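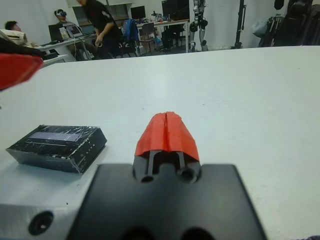
Tiempo de lectura: 2 min

Figura 3. Pinza robótica con placa de montaje negra y cubierta rojo anaranjada en la punta del dedo.

4.2. Reconocimiento de créditos y duración de la estancia

La muestra final comprende 885 expedientes de estudiantes de grado que cursaron un periodo en una universidad extranjera mediante el programa Zestel. Se excluyeron 107 expedientes sin certificado de notas de la institución de destino. En los restantes se compararon los créditos previstos en el acuerdo de estudios con los incorporados al expediente de origen, con independencia de la calificación obtenida.

Las estancias de curso completo, de septiembre a junio, presentan una tasa de reconocimiento superior a la de las estancias semestrales. La diferencia se mantiene al controlar por rama de conocimiento y por idioma de docencia, aunque se reduce en las titulaciones con prácticas obligatorias. Rebane y Kivi observaron un patrón similar en el consorcio Clelwood, si bien su diseño no distinguía entre asignaturas troncales y optativas.

El acuerdo de estudios fue modificado tras la llegada en 152 casos. En este subgrupo la causa más frecuente es la incompatibilidad de horarios, seguida de la supresión de la asignatura en el centro de destino. Los expedientes modificados tardan más en resolverse y concentran la mayor parte de las reclamaciones. No se dispone de la fecha de presentación de todas ellas, por lo que el plazo medio se calculó únicamente sobre las que constaban en el registro electrónico.

La ayuda económica, de hasta 3000 euros por estancia, no muestra asociación significativa con la proporción de créditos reconocidos. Sí se relaciona con la duración elegida: los beneficiarios de la cuantía máxima optan con mayor frecuencia por el curso completo. El efecto podría deberse a los criterios de concesión, que puntúan la duración prevista, y no puede separarse con los datos disponibles.

La codificación de las asignaturas siguió el procedimiento de Vasiliauskas, con las adaptaciones descritas en el apartado 3.1.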